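The Toy Soup Problem

Flirura says its kitchen robot will learn housework the way an apprentice does, by watching it done. What that means in practice is people in a rented building in Flaralbridge, working the arms by hand for hours on end while the computers record every twitch. The company had 572 hours of this saved up by March and was talking about the number as if it were a product.

I spent a morning there and came away with a sore back and a lot of doubts.

A single run goes like this. An operator sits down at the controls, gets a one-line instruction on a screen ("take the vegetable out of the pot"), and does it. The run lasts 48 seconds if all goes well. Then somebody puts things back a little differently and the operator does it again. The good runs are kept. So are some of the clumsy ones, on the theory that a machine ought to see a mistake being fixed, though when I asked how they decide which clumsy ones, I got two answers from two people.

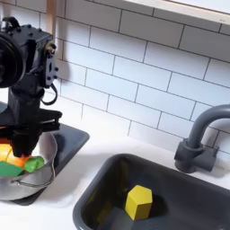
The trouble is what the hours are made of. Toy food doesn't bruise, drip or stick to the bottom. A plastic carrot weighs the same in March as it does in July. Satel, the software that sorts the recordings, files a run under "cooking" when no heat has been involved at any point, and that label follows it all the way into the sales slides.

Flirura's reply is that grasping comes first and tomatoes can wait. Fair enough, up to a point. A child's play kitchen is a decent place to learn where your fingers go. But the company's own test, run in a second room with a different counter, gave a success rate of 68 percent on tasks the system had supposedly mastered. Move the pot to the other side of the sink and it did worse. I asked how much worse and was told the figure was being reviewed.

Laaksonen, a smaller outfit across the river, collects a fraction of the hours and spends the difference on variety: borrowed apartments, bad lighting, real onions. Its results aren't public either, so I can't tell you the approach works better. I can tell you the place smells of onions.

Flirura plans to add 2 more rooms before winter. Both will have the same counter.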